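Chapter 5
Officials and the Control of Play

A match needs two teams, a place to play and a set of rules. It also needs someone with the authority to apply those rules while play is going on. In early ball games the captains settled disputes between themselves, and many games stopped for long periods while they argued. As clubs began to travel and to charge for admission, this became harder to accept. Spectators had paid to see a full match, and the visiting side had a train to catch.

This chapter looks at how officials came to control play in team sports, what powers they hold today, and how those powers are checked. It builds on the account of rule-making in Chapter 2. You should already be familiar with the difference between a law of the game and a competition regulation.

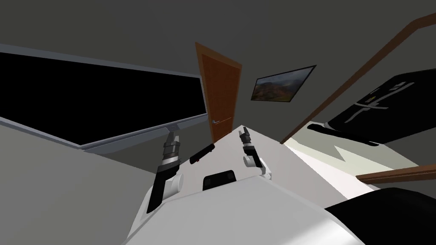 Figure 5.1 Television set in a domestic interior.

By the end of the chapter you should be able to:
describe the main duties of a referee before, during and after a match
explain the difference between a caution, a dismissal and a suspension
outline the steps in a typical disciplinary hearing
compare the use of video review in two sports of your choice

Key terms: advantage, caution, dismissal, appeal, match report, video review

The referee's authority begins before the first whistle. He or she inspects the playing surface, checks equipment and decides whether conditions are safe. Once play starts, most decisions are made in a second or less and from a single viewing position. Assistants on the sidelines widen that view, but the final decision usually stays with one person.

Some decisions are matters of fact, such as whether the ball crossed a line. Others are matters of judgment. Two trained officials may watch the same tackle and disagree on how much force was used. Rule books try to narrow the gap with set wording — "careless" and "reckless" are common terms — but they cannot close it.

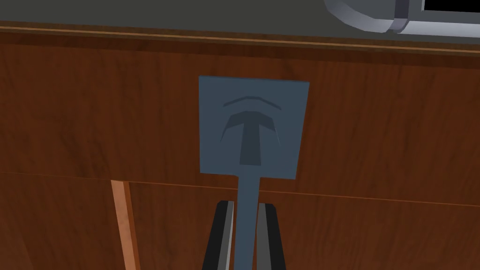 CASE STUDY 5A: THE MIDSTEAD LEAGUE

The Midstead League is an amateur soccer competition. In one season its referees filed 1,053 match reports. The season after, when the league added a youth division, the total rose to 1,314. Each report was read by a single disciplinary secretary, and hearings fell so far behind that some players had served a suspension before their appeal was heard.

In July the league changed its procedure. A dismissal for a second caution now carries a fixed penalty and goes to a hearing only if the club objects. Dismissals for violent conduct are still heard in full.

As you read Section 5.1, consider which kinds of offense suit a fixed penalty and what a player may lose when no hearing is held.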